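Marble Worktops: The Ditwood Kitchens

Eimear Ó Ceallaigh

I was asked to put together a gallery of the stone in the Ditwood kitchens, and I said yes before I remembered how little I trust stone worktops. Salespeople talk about marble as if it cooked the dinner for you. It is a heavy, expensive, rather fussy surface that stains if you leave half a lemon on it, and most people buy it after seeing it for ten minutes under showroom lights.

Dark grey is the colour everybody wants at present. The brochure from Hrubý calls theirs "timeless", a word I have also seen used of avocado bathrooms. What I will grant is that a grey with a lot of thin white veining is more forgiving than a plain black. Crumbs vanish into it. Whether you want crumbs to vanish is your own affair; I would sooner see them and wipe them up. 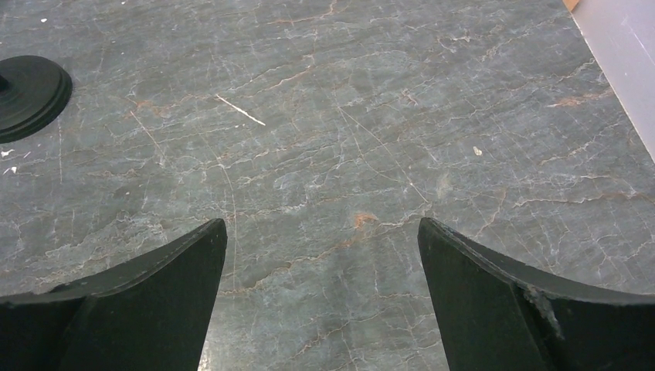
The veins are what you pay for, and they are also where I would be most careful. A small sample tells you next to nothing, as the pattern can run one way on one slab and another on the next. Ask to see your own slab, whole, before anyone cuts it. The Estero showroom let me do this after two phone calls and some sighing. The price for the piece I liked was 1316, with fitting at 487 on top, and neither figure included the sink cut-out. I did not buy it.

Then there is sealing. I have been told once a year, once every five years and never, all by people who sell the stuff. My sister's top was sealed in December and had a ring on it from a wine glass before the tree came down. The fitter blamed the wine.

If you are still keen, take a sample home and treat it badly for a week. Vinegar, beetroot, a cup of tea left overnight. Mine came back from the tea fairly well and from the vinegar with a dull patch that no amount of rubbing has shifted. I keep it by the kettle as a coaster.

Related galleries
Oak worktops after ten years
Unurberg tiles: the blue range
Sinks, deep and shallow
Pantry shelves at Ditwood
Splashbacks we regret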